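Léonie Millet had already ordered by the time I got to Bailly on Tuesday, and she'd ordered for me too. "You looked like a soup person in your emails," she said. I am, as it happens!

She's walked long distances alone for years, and her latest was the big one: 2348 kilometres, down through the hills to the coast, in one go. I wanted to know about the blisters. She wanted to talk about bread.

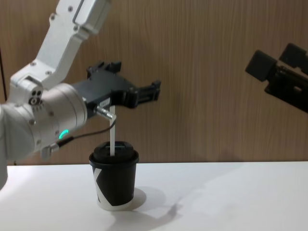
"You get obsessed," she told me. "By the second week I was dreaming about a loaf from Cerkel, the bakery near my flat. I'd wake up cross that I hadn't eaten it." She carried porridge, hard cheese and a bag of raisins, and bought whatever the villages had (tinned peaches, mostly).

Her walking partner for the last stretch was Wen-hsiung Leung, a retired postman she met at a campsite tap. They did nine days together and hardly spoke before lunch. "Perfect company," she said. "He hums, but only uphill." 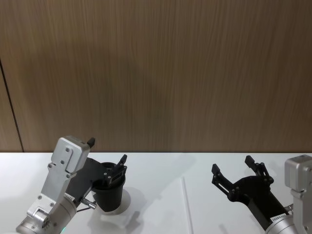

A white tabletop against wood-grain panelling.

I asked about the worst day and she didn't have to think. It was the pass at 1352 metres, in sleet, with a split boot and a tent pole held together with tape. She sat behind a wall and rang her sister, who told her to eat something and ring back in an hour. She did both, and then she walked down the other side.

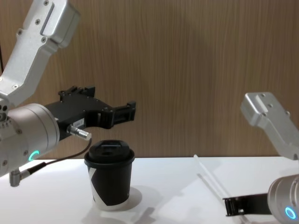 Kit was where I'd expected her to get technical, and she didn't much. Her rucksack is an old Kavano with one good strap, and she swears by cheap socks. What she does fuss over is light. She likes a small glow in the tent at night, something like that ring of cyan, enough to find your glasses by and not enough to read. "If I can read, I don't sleep," she said. 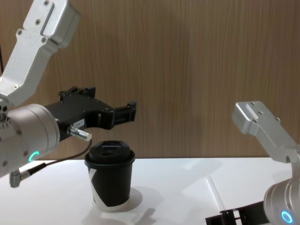
The money side surprised me. She'd put by more than 800 euros for hostels and came home with most of it, as people kept offering her their spare rooms. One couple left her alone in the house with their dog, Vovo, and went off to a wedding.

Would she do it again? She was already buttoning her coat. "In September," she said, "if the boots are mended." Then she went back to the counter to ask about the bread.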